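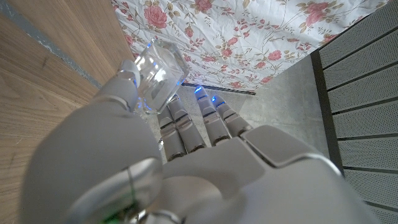 Ticket 702
Subject: Second hand for the glassware work — buy, lease or repair?
Opened by: Rawan Rizk
Assigned to: Eluned Hughes, equipment planning
Status: Waiting on supplier
Opened: April 30, 2019

Rawan Rizk
We have one Skiltberg hand on the arm and it is booked for nearly every shift between now and the end of June. The glassware handling work takes most of that time. I need to know if there is money for a second hand this budget year. If there isn't, I need to know what we can do about repair time, as the last repair left us without a hand for 53 days.

What I am asking for:
One more right hand, same model as the current one
A set of spare fingertips
The wrist adapter for the second arm

Quote from Zemamico is attached. It is good for 70 days.

Eluned Hughes
Thanks. I have the quote. Before I put this in the plan I need a few things from you.

Does the quote include the adapter? I see a line for "mounting kit" but no part number.
Which fault caused the long repair?
Could a plain two-finger gripper do part of this work? They cost a lot less and we have a budget line for them already.

Rawan Rizk
The mounting kit is only the bolts and the cable. The adapter is separate and Zemamico left it off. I have asked them to send a new quote.

The fault was in the thumb. It would close and then lose force while holding. We swapped the cable, reloaded the firmware and ran the self-test. The test passed each time, so support asked for the hand back. Most of the wait was for a thumb drive unit that was out of stock. Labor was one day.

On the gripper: we tried it last year with the Rangel unit from the packing cell. It picks up square glass fine when the glass is upright and there is room on both sides. When a piece is tilted or sits near an edge, the jaws can't get around it. Heavy glass with cut sides also slid in the rubber pads. I would not plan on it for the glass. It could take over the boxes and the cloth items, and that would free up some time on the hand.

Eluned Hughes
How much time?

Rawan Rizk
I went through the booking sheet. Boxes and cloth take 2 shifts a week. The rest needs fingers.

Eluned Hughes
OK. I see three ways to do this.

Option A. Buy the second hand outright. It goes in as capital and needs sign-off above me. If it is approved in the June round we could order right after. Delivery on the quote is ten weeks.

Option B. Lease from Devden. Monthly cost comes out of the operating budget, so I can approve it myself. Repairs are covered and they promise a loaner within a week. Over three years it costs more than buying.

Option C. Keep the one hand, buy the spare thumb drive unit and the fingertips now, and move boxes and cloth to the Rangel gripper.

C is cheap enough to do this month whatever happens with the other two. Do you object to starting there?

Rawan Rizk
No objection. Two questions though. Are we allowed to fit the drive unit ourselves, or does that end the warranty? And does the Devden lease cover the same model? The control code is written for this hand and I don't want to plan for weeks of changes.

Eluned Hughes
Devden says same model, one firmware version behind ours, and they will update it before shipping. I have asked for that in writing.

Warranty: Zemamico says a trained user can fit the drive unit. Training is half a day at their site and it isn't in the quote. I have added it to the request — one place, in your name. Tell me if it should be someone else.

Rawan Rizk
My name is fine. Please add calibration of the hand after the swap. Last time it was billed separately and we hadn't planned for it.

Eluned Hughes
Added. Current state of the request:

Spare thumb drive unit: approved, order placed
Fingertip set: approved, order placed
Training and calibration: waiting on price
Wrist adapter: waiting on new quote
Second hand: in the plan for the June round as capital, with the Devden lease listed as fallback

Rawan, I still need a short note for the June round on what the downtime cost us. Shifts lost and which work was delayed is enough. Half a page.

Rawan Rizk
Will send it once I have the shift log from the first month of the repair. Please leave the ticket open until the adapter price comes in.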